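# Papel y pulpa moldeada: qué guardo y con qué criterio

Los martes por la tarde reviso el envase que se ha acumulado en casa. El procedimiento es siempre el mismo: despejar la mesa, sacar todo, separar por material y decidir qué pieza se reutiliza y qué pieza va al contenedor azul. Esta semana solo había dos familias de objetos, bolsas de regalo y portavasos, así que anoto los criterios por separado.

## Bolsas de papel

Primero se vacían. Parece obvio, pero en las de regalo suele quedar algo dentro y el peso no siempre lo delata. Después se mira el borde inferior y las aristas, que es donde el papel cede antes.

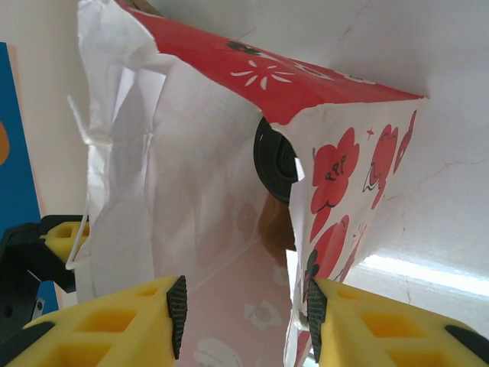
*Bolsa de regalo con franja roja y flores rojas sobre blanco. Papel muy arrugado.*

Clasifico el papel en tres estados:

- **A:** pliegues de fábrica, sin marcas adicionales. Se guarda plana.
- **B:** arrugas superficiales. Se alisa bajo peso durante 20 horas y se vuelve a evaluar.
- **C:** arrugas que han roto la fibra. No se recupera como bolsa.

La de las flores es una C. El estampado se puede aprovechar: un panel lateral da para etiquetas o para forrar una caja pequeña, siempre que se recorte lejos de los dobleces. Rosine Boyer me recomendó planchar este papel a temperatura baja con un paño intermedio. Lo probé con una bolsa de Skurnby y la tinta se transfirió al paño, de modo que sigo con el peso.

Las asas de cordón las corto y las guardo aparte. Las de papel trenzado van con el resto.

## Portavasos de pulpa

La pulpa moldeada se apila bien y ahí está el problema: ocupa poco, no molesta y se acumula durante meses. Mi límite es de 7 piezas. Cuando lo supero, el excedente sale de casa el mismo día. 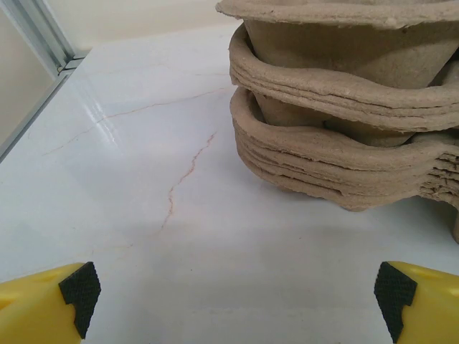
Para apilarlos conviene orientar todas las piezas en el mismo sentido. Una sola girada deja holgura y la pila se inclina. También compruebo las esquinas con el pulgar: si la pulpa se deshace o suelta polvo, la pieza ha cogido humedad en algún momento y ya no aguanta un vaso lleno.

Usos que he comprobado:

1. Semillero. Aguanta 4 riegos moderados antes de ablandarse.
2. Separador de tarros en el cajón bajo.
3. Relleno de paquetes, troceado a mano.

Como organizador de tornillería no lo recomiendo. Onyekachi Iyamu lo usa así en su taller, pero las piezas pequeñas se enganchan en la textura y al final hay que volcarlo todo.

## Almacenaje

El papel de estado A va en una carpeta Clutinel de fuelle, ordenado por tamaño. La pulpa, en el estante alto, lejos del fregadero. Queda pendiente medir el hueco entre estantes: si bajo la balda 5 cm, cabe la carpeta en vertical y libero el cajón.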